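**Progress report to the Desent Fund: Kumilden walking guide and guesthouse network**

Feb 8, 2026

Dear colleagues,

With this report we inform you about the work done on the Kumilden walking guide since the end of the summer season. The financial table will follow in a separate file, as we agreed.

## Routes

The guide will describe 4 walks between Kumilden and the Asley valley. Three of them are now written and checked on foot in both directions. The fourth, over the Badawi pass, is checked only from the south side. The north side was closed by snow already in December and we do not expect to go there before the end of April. We prefer to wait, even if the text could be made from the old map.

On the Asley walk we changed the starting point. Before, the visitor had to leave the bus at the quarry and follow the main road, and this was not pleasant with children. Now the walk begins behind the church, where there is a drinking fountain and some shade. It makes the day a little longer.

## Guesthouses

We wrote to all the guesthouses on the routes during autumn. Most of them want to be included, also two farms that did not receive guests before. Together the houses can offer 224 beds in high season. In winter it is much less – several owners close completely and move down to the town.

The most difficult question was breakfast. Walkers want to leave early, and many owners serve only from eight o'clock. We proposed a packed breakfast, prepared the evening before, and the owners in Asley accepted it. In Kumilden we are still discussing.

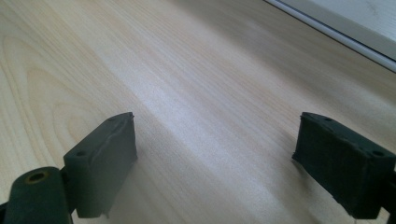
*Pale wood tabletop, grain and light reflection.*

## Printing and website

We plan to print 500 copies of the guide in English. The first proof came back with the place names in the wrong accents, so we asked for a second one and received it in good order. The paper is thinner than in the sample, but it folds well and we decided to keep it.

The website is open with the first two walks. Until now almost 300 people have asked to receive the news by e-mail. We have answered their questions about dogs and luggage transport on a separate page, which we should have prepared from the beginning.

## Delays and changes

The signposts are late. The local office needs a new permission for the part that crosses the forest, and the request was sent back once because a map was missing. It is now complete. We ask the fund to allow us to move the signpost money to the next period. The total amount does not change.

## Next steps

Before Easter we will finish the text for the third walk on the website and visit the two new farms. The Badawi walk will be checked when the pass is open, and after this the guide can go to the printer. We will send you the final proof for your comments – please tell us if two weeks is enough time for reading.

With kind regards,

The Kumilden project office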